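Home Syllabus Notes Labs Contact

Filed under: Course notes, Manipulation
3 comments 2 shares

Week 6 handout: Collecting demonstrations by teleoperation
Laiba Magsi

Read this before your lab slot. It covers the fruit task, which every group records on the two-arm station.

1. Two ways to show the task

In hand guiding you hold the arm and move it through the motion. The joint readings are good, but your hands and sleeves end up in the camera view. In teleoperation you move a leader device and the arm follows. Your body stays out of the picture, but you lose the feel of contact, so expect to squeeze too hard at first.

We use teleoperation for all 50 episodes.

2. The fruit task

Goal: all the fruit in the black tray, one piece per grasp. Pick with whichever arm is closer. Keep the other arm up and still.

- Come down from straight above the fruit.
- Pause briefly before closing the fingers.
- Lower the fruit into the tray. Do not drop it.
- If you miss, open, lift and try again. Keep the episode and mark it "retry".

Partway through an episode, the table looks like this, with the banana and one apple in the tray and a second apple, the mango and the plum still to go:

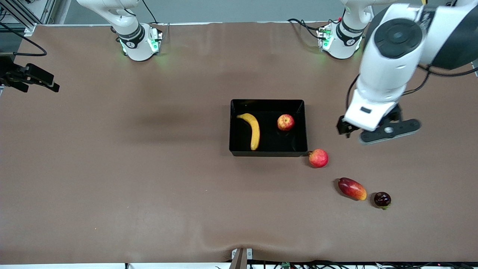
3. Before you save

Check that both arms logged for the full episode. Delete anything under 2 seconds. Name files by group and episode number, then copy them to the Zira folder by the end of your slot.

Previous Next Back to top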